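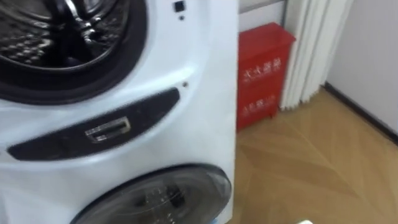
Stories > Short Fiction > The Dullumero Game

The Dullumero Game

Saturday, December 27, 2025
By Behrouz Nazari
Last updated: February

My aunt Pari cheated at cards for my whole childhood and I didn't catch her until I was thirty-four, which tells you how good she was (or how slow I am, take your pick).

The game was Dullumero. You won't know it. It came from her side of the family and the rules changed depending on who was losing. You needed two decks, a bowl of walnuts to bet with, and a person willing to shout. We played at her kitchen table in Yook every winter, and every winter I went home without a single walnut.

So this past year she calls me up and says, "Bring money."

"How much money?"

"Six hundred."

Well, I laughed! She didn't. She said she was tired of walnuts, she had a drawer full of them, they were going bad, and if I was a grown man with a job at Trusorance then I could play like one. I told her I only answered phones at Trusorance. She said phones were fine and hung up.

I drove up with 600 dollars in an envelope inside a pair of wool socks inside my bag. I kept patting the bag the whole way, like it was a dog.

She had the table set when I got there, the good cloth and everything, and she took my coat and my bag and sent me to wash my hands. When I came back the bag was empty. All my clothes were already in the machine, because in her house nothing from the city goes in a dresser until it's been washed.

"The socks too?" I said.

"Of course the socks too. You think I wash around the socks?"

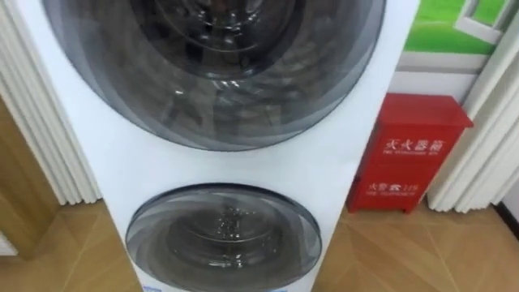
One round door above the other.

We sat there and listened to it. I explained about the envelope. She put her hand over her mouth, and I thought she was upset, and then I saw her shoulders going up and down.

"So deal," she said finally. "Your money is busy. We'll use walnuts."

I was mad, I'll admit it. And I think being mad is what did it, because for once in my life I wasn't looking at my cards, I was glaring at her. I watched her scratch her elbow. I watched her scratch it again. And the third time I watched the seven of clubs go up her sleeve as easy as a letter going into a mailbox.

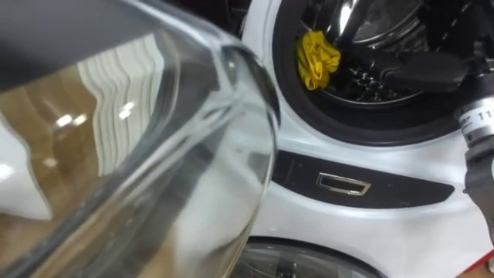 What She Said About It

"How long?" I asked her.

"How long what?"

"Aunt Pari. The elbow."

She put down her hand, face up, and shook out her sleeve, and out came the seven and a queen and, I swear, a walnut. Then she got up and made tea, and I had to wait for the whole business with the pot and the glasses before she'd talk.

Her father did it to her, she said. He did it until she caught him, when she was nine. And when she caught him he gave her a coin and told her that was the game, the real one, and the cards were just something to do with your hands.

"Nine," I said.

"You were a trusting boy," she said. "I kept waiting. I thought, next winter, for sure."
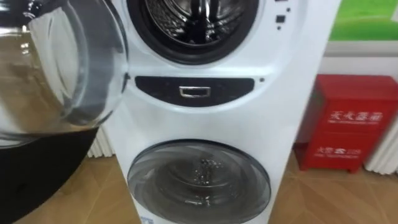
Upper door open.

Then she went to the dresser, took out my envelope, dry as toast, and laid it next to the sugar. She'd found it before she ever loaded the socks. She'd counted it, too.

"There's twenty missing," she said.

"I bought gas."

"Hm," said my aunt, and picked up the cards, and rolled both her sleeves to the shoulder. "Cut the deck."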